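Workshop Tips: Taking an Old Desktop Tower Apart and Swapping the Processor

By Femke Van Acker
Filed under: Workshop, Electrical and Small Repairs
December 2021

Old office workstations are cheap to buy and easy to open, and most of them will run for years more with a clean and a newer processor. These tips are for the usual kind of full-size tower with a side panel that comes off. Smaller cases are put together differently and are not covered.

Before you open it

Shut the computer down from the menu, switch it off at the back if there is a switch, and pull the power cord. Press the power button once with the cord out and hold it for a few seconds. Unplug the monitor, keyboard and network cable as well. It is tempting to leave them in, but you will want to turn the case around at some point.

Write down what processor is in it now and look up which ones the board will take. The maker's support page for the model usually has a list. A chip can fit the socket and still not be supported, and some boards need a BIOS update that has to be done with the old chip still in. Do that first.

Take a few photos on your phone as you go. Cable routes are the thing people forget.

Where to work

Lay the tower on its side with the open side up. Standing it upright makes everything harder, and screws drop into places you cannot reach. A table at standing height with good light is best. Carpet is a bad choice for static.

If your table is metal, or has slots or ribs in the top, keep screws off it altogether. They roll into the grooves. I use the lid of a jam jar for the case screws and a second one for anything from the cooler. Milan Dewulf, who shares the workshop with me, uses an ice cube tray and puts the screws in it in the order they came out -- slower at the start, but he never has one left over.

Keep the side panel close to the case if there is room. Panels often have molded posts or tabs on the inside that press against something when the case is shut, and it helps to look at them before you move any cables.

Getting at the board

Touch bare metal on the case before you touch the board, and again each time you come back to it. A wrist strap is better if you own one. The Vurkik strap I have cost less than lunch and has a clip that holds well on a painted case if you find a bare screw to put it on.

Move loose cables out of the way before you start on the cooler. SATA cables can be unplugged if they are in your way, but mark them first. Masking tape and a pen will do. Leave the power supply closed. There is nothing in it for you to clean or fix, and it can hold a charge after the cord is out.

If a graphics card sits close to the socket, take it out. It has a screw or a clamp at the bracket end and usually a small catch on the slot at the other end. Release both. Pull straight up.

Loosen the cooler screws a turn or two each, working corner to corner. If the cooler will not lift when the screws are free, twist it a little from side to side. Old paste sets hard, and pulling straight up can bring the chip with it on some sockets.

The processor

Wipe the old paste off the top of the chip before you release it. A coffee filter with isopropyl alcohol works well and leaves no lint. Kitchen paper is a poor second. Then push the lever down and out to free it, raise it, and swing the metal plate up.

Hold the chip by its edges only. On this type of socket the pins are in the board and they bend very easily, so nothing should be dragged across them. Look for the notches on the sides of the chip and the small triangle in one corner, and match them to the socket before you lower it. Set it down flat. It should need no pressing at all.

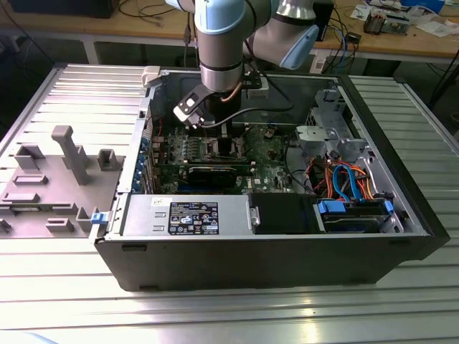
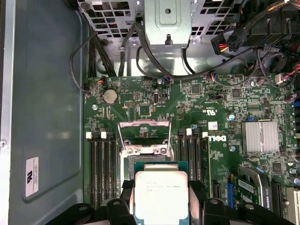
First picture: the open tower on its side, with the side panel laid next to it. Second picture: an Intel Xeon over the open socket of a Dell board.

Close the plate, then bring the lever down and hook it under its catch. The lever takes more force than you expect, and it may creak. If the plate itself does not want to close, stop and check how the chip is sitting.

Paste

A blob the size of a small pea in the middle is enough for most chips. Larger ones with a wide metal top do better with a thin line or a cross. I have used Lemum paste for the last few jobs because the tube has a narrow tip. Put the cooler straight down and tighten the screws the same way you loosened them, a little at a time and corner to corner.

While it is open

Blow the dust out of the cooler fins and the drive cage. Hold the fan still with a finger while you do it. Canned air should be kept upright, or it spits liquid.

Change the coin battery if you don't know how old it is. They are cheap and a flat one will make the clock reset every time the cord comes out. Note your BIOS settings first.

Check the memory slots for dust before you put any modules in. The white latches at the ends should move freely. Push each module in evenly until they click.

Putting it back together

Graphics card, then data cables, then power cables. Look for anything resting on a fan. Run the computer with the panel off for the first start, and go into the BIOS to see that the new processor is named correctly. Mine sat at 56 degrees Celsius after 9 minutes of work, down from 60 with the old chip and the old paste. If yours climbs quickly, switch off and redo the cooler.

When all is well, shut down, pull the cord again and fit the panel. Slide the lower edge in first on most cases, then close the top until the latch catches.

Old processors are worth keeping if you have a spare tray or the plastic shell the new one came in. Write the model on the outside. Ours go in a Trasby drawer box with the spare case screws, and drive rails have their own drawer below.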